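Teaching by hand, week whatever this is

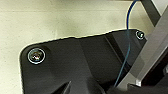

I have been pushing a robot arm around by its elbow for most of Saturday and I have not had this much fun since I learned to solder. The idea is simple enough: you put the motors in their floppy mode, grab hold, and walk the arm through the job you want while it writes down every joint angle. Then you let go, hit replay, and try not to hold your breath. My first attempts were awful, mainly down to me grabbing the arm wherever my hand landed. Iona Dunbar told me to pick a home pose and start every single demo from it, so now I bring the gripper down over the black plate and line up by eye on the big silver screw at its rounded corner, with the little screw farther along the same edge as a second check. I also keep an eye on that thin blue cable, which would love to get pinched if I swing in too fast!

The job itself is putting a cap on a jar. A cap! On a jar! I've done it all my life without a thought, and it took me an entire evening to notice that I tilt the cap a little, feel for the thread, and back up a quarter turn before I tighten. The arm needs me to do all of that on purpose, slowly, and the same way each time (or close to it).

I've tried the remote control route as well. Niall Swanson lent me his controller, and it's a totally different feeling, a bit like eating soup with somebody else's arm. My hand is out of the way, which is great, but I lose the sense of touch and I overshoot constantly. For now I like hands-on for the fiddly twist and the controller for the long boring moves.

The counter on my recording script says 1371 tries, and 893 of those were good enough to keep. Skye Moncrieff thinks I'm too picky and should leave more of the wobbly ones in so the arm sees how to recover from a bad start. She may be right. I'm going to train it both ways this week and I'll post whatever happens, spilled caps included.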